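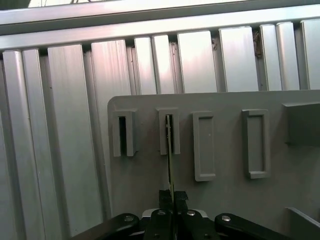

출입카드 분실 후 재발급 시 기존 카드 처리 문의

작성자: Laur
당 사무실은 Zorham 빌딩 2층에 입주해 있습니다. 3월에 직원 1인이 출입카드를 분실하여 재발급을 신청하였으며, 수수료와 처리 기간에 관한 안내를 아직 받지 못하였습니다. 분실한 카드가 추후 발견될 경우 다시 사용할 수 있는지, 반납하여야 하는지도 함께 문의드립니다. 관리규약에서는 관련 조항을 찾지 못하였습니다.

Hustuleck
재발급 절차는 건물 관리주체의 운영 기준에 따릅니다. 분실 신고가 접수되면 해당 카드 번호의 출입 권한을 먼저 정지하고, 이후 새 번호로 카드를 발급하는 것이 일반적입니다. 정지된 카드는 발견되더라도 사용할 수 없으므로 관리사무소에 반납하시기 바랍니다. 신청 시에는 다음 서류를 준비하시면 됩니다.
재발급 신청서(입주사 직인 날인)
사용자 신분증 사본
수수료는 임대차계약서의 부속 합의서에 기재된 경우가 많으니 해당 문서를 먼저 확인하시기 바랍니다. 처리 기간은 관리사무소에 서면으로 문의하시면 회신을 받으실 수 있습니다.

Parnovetti
저희 건물은 신청 후 15일이 소요되었습니다. 그동안은 방문증으로 출입하였습니다.

Zorham492
위 답변에 덧붙입니다. 주차 권한이 카드에 함께 등록되어 있는 경우에는 차량 등록도 별도로 변경 신청하셔야 합니다. 당사는 이를 누락하여 일요일에 주차장 출입이 제한된 바 있습니다.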